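Sorting bins: metal or plastic for the kids' stuff and bathroom odds and ends?

pegboard_pam
Okay, I'm finally doing it. We have one closet at the end of the hall and everything small in the house ends up in there. Brushes, hair ties, blocks, little animal figures, puzzle pieces, the works. I want to set up proper sorting bins so I can dump a shelf, sort it and put it back the same evening. I've been looking at the gray metal ones with sloping sides (shop style) and at the clear plastic Odera tubs that everyone here seems to own. Closet shelf is 60 inches wide. Talk me into one or the other!

twobinmethod
METAL. I will die on this hill. I went through a whole set of plastic tubs before I switched and I'm never going back. The sloped sides are the best part – everything slides down to the floor of the bin and you can see what you've got without digging. With straight sides the small stuff hides in the corners under the big stuff.

My routine is 2 bins, one in front of the other. Front one is the dump bin, back one is the keep bin. Tip a shelf into the front one, but only a few things at a time. If you can't see the bottom, you put in too much.
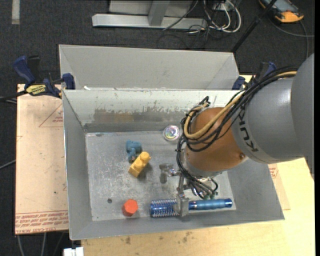
Then go for the long things first. Anything with a handle comes out before anything else, and after that the blocks and little figures are easy. I used to do it the other way and kept knocking the small pieces all over the place every time I pulled a brush out. Ten minutes a shelf now, tops, and I kind of look forward to it??

marigold_attic
Love the long-things-first tip, stealing that tonight.

I do have to stick up for plastic though. Have you ever dropped a toy brick into a metal bin at nap time? It sounds like a car accident. My Odera tubs are silent and they stack with the lids on, and I can carry two down the stairs at once.

twobinmethod
Fair on the noise! I cut a piece of felt for the bottom once and it helped a lot, but then hair stuck to the felt and I took it out again.

drawerdivider
Can we talk about brushes in with toys for a second? I would not do this. Loose hair gets on everything, and a block that has been sitting against a bristle head comes out fuzzy. Brushes get their own container in the bathroom, period.

twobinmethod
They don't live together, they only meet in the dump bin. The whole point is that they got mixed up and you're un-mixing them.

drawerdivider
I read it as long-term storage. Still would clean the brushes first, but okay, I withdraw half of my complaint.

pegboard_pam
Ha, in my house they absolutely live together right now. That's why I'm here.

How do the metal ones hold up? I saw some used ones from a shop that was closing and the bottoms were pretty marked up.

oldstockroom
Marks don't matter. I worked in a parts warehouse for years and every bin we had was scuffed on the bottom. What you want to check is the rim. Run a gloved finger along it all the way around, and if it catches anywhere, file it or skip that one, especially with kids reaching in. Also look at the seams for rust if you plan to keep anything damp in there.

For labels, the Stameck clip-on holders fit most rolled rims. Tape gives up after one summer in a warm closet.

marigold_attic
Seconding the Stameck clips, they fit on plastic too. I used picture labels for my youngest – a drawing of a block, a drawing of a brush – and she puts things away by herself about half the time. I'll take half!

puzzlepiece_1355
My user name is from the time we spilled a big puzzle and a tub of bricks on the same rug, 1,355 pieces all together, and yes, I counted every one going back in. A shallow bin with a flat floor saved us. Deep tubs are for blankets. For small toys go wide and shallow, whatever it's made of.

And pick a bin color that is nothing like your toys. Plain gray is perfect. Yellow, red, blue, it all jumps right out at you. We had a Fliltton basket in bright blue and I lost blue pieces in it for months.

drawerdivider
Okay, the color point is really good. I have a blue one too and now I'm annoyed at it.

oldstockroom
Same reason our parts bins were gray, I bet.

pegboard_pam
You people are the best! Decision made: two gray metal ones for sorting, front and back like twobinmethod does, and a few plastic tubs with lids for the stuff once it's sorted. Brushes go back to the bathroom, I promise. Going to try to have the closet finished before September gets busy.

twobinmethod
Half a win for metal, I'll take it. Post the closet when it's done!

marigold_attic
And half a win for naps.

563 views · 17 replies · 2 shares

Related threads
Prunine shelf liner: does it stay put on wire shelves?
Getting hair out of a round brush without wrecking the bristles
Fliltton baskets, which size for board books?
Toy rotation for people with one closet
Odera lids that won't snap shut anymore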